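Notes from the Wings
Motudton Playhouse newsletter, July 2019

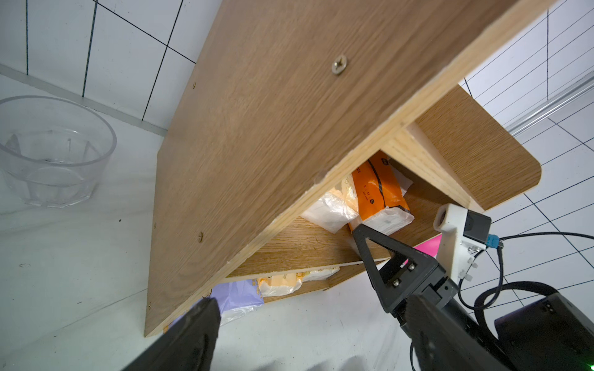

What is the autumn production, and when does it open?

The Vosden Inheritance, a comedy in two acts, opens in October and plays for three weekends.

Those of you who sat through our last comedy will be pleased to hear that this one has jokes in it. Meenakshi Thakur directs, having sworn after the spring farce that she would never again be responsible for a play with more doors than actors. The Vosden Inheritance has one door. It sticks, but the script allows for that.

The plot, as far as it can be told without spoiling the second act: the Warrier sisters come home to divide up their late father's house and find he has left it to his bridge partner. She arrives before the first drink is poured and stays until the curtain, mostly in the good armchair. Everybody behaves badly. There is a will, a second will, and a long speech about a soup tureen that had the reading group in tears back in May, although two of them were laughing at something else.

Casting is nearly finished. We still need a family lawyer, any age, who can deliver bad news at speed and eat a whole sandwich during scene four. If you have been telling people at parties that you used to act, please come and see Meenakshi after any rehearsal and prove it.

The play was last seen in this part of the state at the old Plelell Theater, where it ran for 59 performances and closed, according to the program, "owing to the roof." We hope to match it in spirit. Our own roof was patched over the winter and has so far kept its opinions to itself.

Speaking of which, the seat fund now stands at $1,095. The goal is $2,000, which will re-cover the front two rows and put an end to the spring in A7. Regulars know about A7. Newcomers are still being sold it at full price.

Season tickets from last year can be renewed at the box office until the end of August. After that your seats go back in the pool, and somebody's cousin will get them.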